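Sim notebook, counter task, January

Picking this up after lunch. Yu-ting has the cluster until 3:30, so everything below ran on the desktop under the window.

Goal for this stretch: find out how much of the success rate on the counter task comes from the policy and how much comes from the reset. Mahfuz raised it at group meeting and I didn't have a number for him. The Tivholm baseline was trained on resets where every object gets dropped in from a small height and allowed to settle. The newer Tuvimwood checkpoint was trained on resets where objects are placed directly on a support surface. We have been comparing the two as if the start states were the same, and they aren't.

Setup

Scene is the kitchen counter room, the version with the stone counter and the wood floor. Two arms, parallel grippers, head camera only. No wrist cameras in this one, Szu-yu is still redoing the extrinsics. Control at the usual rate, action chunks of 6, no temporal smoothing. Prompt is fixed: pick up the box and put it on the counter.

Randomized at reset: box pose, chair pose, wall texture, light direction, head camera tilt. Fixed: counter objects, apart from small jitter. Friction on the finger pads is whatever Afshin set last month, I didn't touch it.

Ran 192 episodes per checkpoint, same seeds for both. Half with drop resets, half with placed resets. An episode counts as a success if the box is on the counter top and both grippers are open when time runs out. I kept the old timeout. 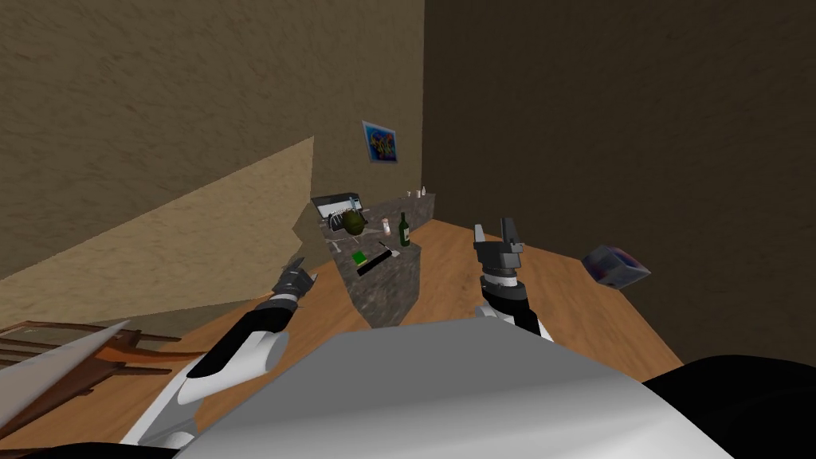 First pass through the logs. The drop resets have a problem I should have caught earlier: the policy gets its first observation before the physics has settled. The reset function returns as soon as the objects are spawned, and the settle loop only runs if the flag is passed in from the task config. The counter task config doesn't pass it. So for the first few steps the policy is looking at object poses that won't be there by the time the first chunk has played out.

For the Tivholm checkpoint this mostly does no harm. It was trained with the same bug, and it seems to wait out the first chunk with very little arm motion. Tuvimwood has never seen it. It commits on the first chunk and reaches for where the box was. On the drop half it often swings the right arm out too high and then spends the rest of the episode correcting.

The chair is affected too. It spawns with the same function, and in some seeds it ends up on its side and in others it doesn't. I had been treating a tipped chair as part of the randomization. Yung-ching pointed out that nothing in the config asks for a tipped chair, so any orientation like that comes from the spawn height plus whatever it lands on. It is out of reach of the left arm in most seeds and shouldn't change the result much, but it does change what the camera sees, and I don't want to claim it has no effect until I've checked.

Results, before any fix:

Tivholm, drop resets - 80 percent of its own placed-reset score, so a loss but a mild one
Tuvimwood, drop resets - well under half of its placed-reset score
Tuvimwood, placed resets - better than Tivholm on the same seeds, same as Szu-yu reported

So the ranking flips depending on the reset. That explains why Szu-yu and I were getting opposite answers out of what we both thought was the same eval.

Change made: the settle loop is now on by default in the counter task. It steps physics with the arms held at the home pose until every free object is under the velocity threshold, then takes the first observation. Hard cap of 4000 physics steps in case something keeps rolling. Box and chair are both checked. Arms are position-held during this, I confirmed the joint targets don't move.
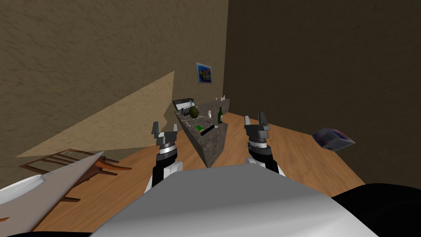 Page last changed: January, 5:42 PM, by Yung-ching Chang (8 edits)

Reran the drop half for both checkpoints with the settle loop in. Same seeds. Tuvimwood comes back up to nearly its placed-reset level. Tivholm barely moves. The first-chunk overshoot on the right arm is gone from all the Tuvimwood episodes I looked at, though I only watched the failures and a handful of the rest.

What is left over in the failures is mostly grasping. The box lies close to the dark wall in a lot of seeds and the right gripper comes down with one finger too near the wall side. That one looks like a real policy weakness and the reset has nothing to do with it. Afshin thinks the dark wall texture makes the box edge hard to localize from the head camera. Could be. Easy to test: same seeds, force the light wall on that side.

A few seeds hit the 4000 cap. I opened two of them, and in both it was the chair rocking by tiny amounts on its collision mesh. Raised the velocity threshold for the chair only. Don't raise it for the box.

Camera tilt is sampled per episode and I haven't separated it out. If someone wants it, the tilt value is in the episode metadata under Lusiro, in the same folder as the seeds.

To do
- rerun Tai with the settle loop, its numbers from last month are drop resets and should not be quoted
- light wall test on the near-wall seeds
- ask Mahfuz if the old comparison table has gone out to anyone
- add a check that fails loudly if the first observation is taken while anything is still moving
- split results by chair orientation after settling

Cluster is free now. Starting Tai.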